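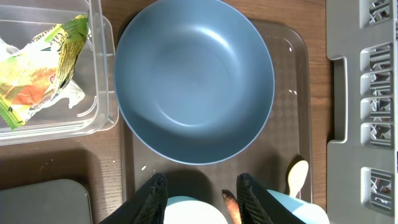

主题：饮食记录估钠，和24小时尿钠差很多，该信哪个
版块：营养与慢病 > 血压与钾钠
楼主：灰砖
背景：原发性高血压，单药控制，肾功能正常，连续记了4周饮食，称重法，条目录在Nemisora里。期间做过一次24小时尿钠，结果明显高于当天记录的估计值。我自己先排查了几项。第一是烹调盐，用小勺量的，没有过秤。第二是汤汁，浅口大碗盛带汁的菜，碗底剩多少没有单独扣。第三是零食，透明盒子里揉成一团的那种包装袋，要展开抄标签，事后补录时我有几次是凭印象选的条目。想问的是，这三项里哪一项的误差最可能大到解释这个差距，或者干脆是尿样那边有问题。

2楼 半程盐桥
方向不太对。汤汁没扣，会让记录值偏高，而你的情况是记录值偏低。三项里这一项可以先拿掉。
记录法系统性低估钠是老问题，来源主要在烹调盐、酱油、复合调料和外食。量勺换成秤，单独记一周调料再比。
另外，单次24小时尿钠只反映那一天前后的摄入，日间变异很大，拿一次结果去否定4周记录，证据不够。

3楼 灰砖
回2楼：同意汤汁的方向反了，这条撤回。一次尿样不够我也知道，所以标题问的是“该信哪个”。

4楼 Marikar用户
先核对零食那一项的单位。我举自己的数：一包净重32克，营养成分表写钠536毫克，单位是每100克。整包折算是536乘0.32，大约172毫克。如果直接录536，就是多算了两倍多。反过来，有的标签是按“每份”标的，一包里有好几份，只录一份就会少算。Nemisora的条目是用户上传的，这两种口径混在一起，搜出来的第一条不一定和手上那包一致。

5楼 灰砖
查了一下，确实有按份标注而我只录了一份的。改过之后差距缩小，但还剩一大截。

6楼 pH七点四
补充换算，免得后面的人用混：
尿钠毫摩尔乘23，得钠的毫克数。
氯化钠里钠的质量占比近40%，所以钠的克数乘2.54，得食盐克数。
化验单给的如果是浓度（毫摩尔每升），要先乘24小时总尿量（升）。见过不止一个人漏了这一步。
楼主把总尿量和尿肌酐也贴出来，没有这两个数没法判断留样是否完整。

7楼 灰砖
用的是总量，已经乘过尿量。肌酐这次没有开。留样从早上7点开始，第一次尿弃去，到次日早上7点最后一次留入，中间没有漏。

8楼 半程盐桥
没有肌酐，“没有漏”就只是自述。不过要注意，漏留会让尿钠偏低，你的尿钠是偏高的那一边，所以漏留解释不了你的差距。要怀疑，应该怀疑多留：第一次晨尿有没有真的弃掉。

9楼 pH七点四
8楼说得对，方向上是多留才会偏高。但还是建议查肌酐，下次一起开。尿肌酐按体重算明显高出预期范围，就提示留样时间超过24小时。

10楼 旧版食谱
不太同意前面把重点全放在尿样上。楼主问的是记录法误差，我说一个没人提的：剩余量。称重法的标准做法是餐前称一次，餐后连同剩余再称一次，两次相减。很多人只做前一次，然后默认全吃完。剩菜和用过的纸巾混在一个碗里，后一次的重量就作废了，纸巾吸了汁水更没法扣。

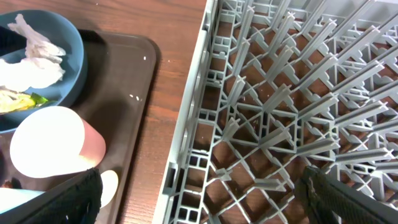 图：餐后的蓝碗，纸巾和黄绿色食物残渣在一起，不适合再称。

所以流程上应该是先称剩余，再收拾桌面。纸巾单独放。

11楼 半程盐桥
流程没问题，但和2楼说的是同一件事：剩余量漏扣只会让记录偏高。楼主的问题是偏低。对一个偏低的结果，去修一个让它更低的误差，修完差距会更大。

12楼 旧版食谱
差距变大也是信息。记录里正负误差互相抵消，表面上差得不多，个别条目可能错得离谱。先把已知的误差都改掉，再看净差，比只挑方向合适的改要可靠。只改能让结果变好看的那几项，属于选择性校正。

13楼 半程盐桥
这一点接受。但优先级仍然是调料在前。菜里的钠大部分来自加进去的盐和酱油，碗里剩几口菜影响的是比例里的小头。

14楼 旧版食谱
看吃法。炖菜和凉拌菜汁水多，钠有相当一部分在汁里，剩汁不喝和喝完差别不小。这个没法一概而论。

15楼 晚间门诊
插一句药物。楼主写单药控制，没写是哪一类。如果是利尿剂，刚开始用或刚调剂量的几天里，尿钠排出会暂时高于摄入，稳定之后才重新和摄入对上。留样如果落在调药那几天，就不能当摄入量用。

16楼 灰砖
不是利尿剂，是钙通道阻滞剂，剂量也没动过。

17楼 晚间门诊
那这条可以基本排除。还有一个：有没有吃泡腾片。泡腾剂型多含碳酸氢钠或碳酸钠，饮食记录里一般不会录，尿里却会出来。

18楼 灰砖
有。十一月感冒，那阵子每天喝泡腾的维生素C，留尿那天应该也喝了。没有录。

19楼 pH七点四
这个要算进去。各产品含钠差异大，查说明书或包装，查不到就问药师。单独一片不一定能解释全部，但方向对。

20楼 Marikar用户
顺便问，低钠盐怎么录？我用的Marikar是掺氯化钾的，Nemisora里只有普通食盐的条目。

21楼 pH七点四
自建条目，按包装上的钠和钾含量填，两项都填。提醒一句，肾功能下降、在用普利类或沙坦类降压药、保钾利尿剂或者补钾的人，用含钾的低钠盐之前要先问医生，有高钾血症的风险。你没说用什么药，先确认。

22楼 Marikar用户
在用沙坦。血钾上次查是正常的，那时还没换盐。

23楼 晚间门诊
换盐之前的血钾不能说明换盐之后的情况。先停用，尽快联系开药的医生，告诉他换盐这件事，问清楚要不要复查血钾和肌酐。如果有肌无力、心悸之类的症状，直接去急诊。

24楼 Marikar用户
没有症状。先换回普通盐，少放，明天打电话问。

25楼 灰砖
汇总一下接下来的安排：调料全部上秤，餐后先称剩余再收桌，零食按实物标签录，泡腾片停掉。之后再留两次24小时尿，不连着留，肌酐一起开。Rhiannon Parry那份留尿说明我也重新看了，起止时间和我做的一致。

26楼 旧版食谱
秤用多大量程的？调料要0.1克分度，普通厨房秤1克分度称盐误差太大。

27楼 灰砖
现在这台Hukness是1克分度。会另买一台小的。

28楼 半程盐桥
不想买的话，把盐罐在一周开始和结束时各称一次，差值除以在家吃饭的人次，1克分度也够用。缺点是拿不到每餐的数，家里人口味不同的话分摊也不准。

29楼 灰砖
家里两个人，口味差不多。两种都做，对照一下，尿样结果出来后贴在这个楼里。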